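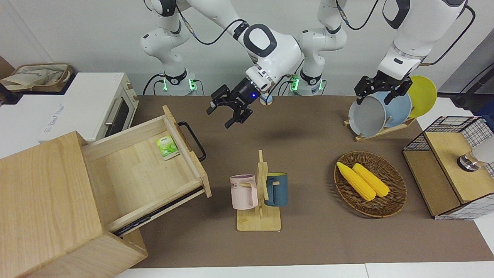 2 min read

New house rules for the two-arm kitchen benches

The revised bench rules take effect on October 4, 2018, and replace the September draft. They apply to every kitchen bench at Madley, including the ones used for Clitari work. Ans Jacobs wrote most of the text and Aiguo Dai checked it against our risk assessment.

The main change is about arms working at the same time. Until now you could run both arms as long as someone was at the stop button. From now on each task sheet must also say which arm has which part of the table, and where the two may overlap. If one arm is at a drawer and the other is at the dish rack, write that down before you start. A sheet that says "both arms, kitchen task" will be sent back.

Drawers get their own paragraph. A gripper that is closed on a handle can't get clear quickly, so the speed limit for drawer moves is now the same as for moves near a person.
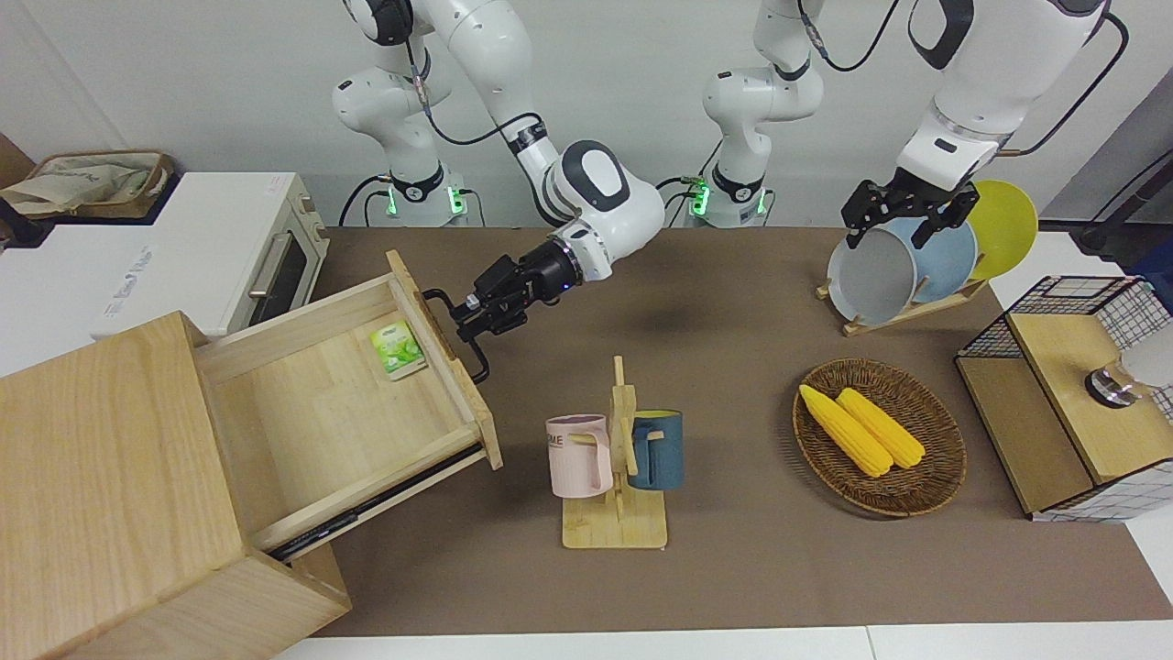 Dishes are covered too. Plates and bowls are to be gripped at the rim, with the force setting listed on the task sheet. Don't copy the setting from another sheet, even if the plate looks the same. Chipped dishes come off the bench and go in the bin by the door.

Cables must be checked by hand at the start of each shift, with power off. Look at the loops near the elbow and the wrist, and log what you find under form 594. If you still have the old form, 1675, please recycle it.

Questions about the wording go to Ans. Sheets for approval go to Aiguo, two working days ahead.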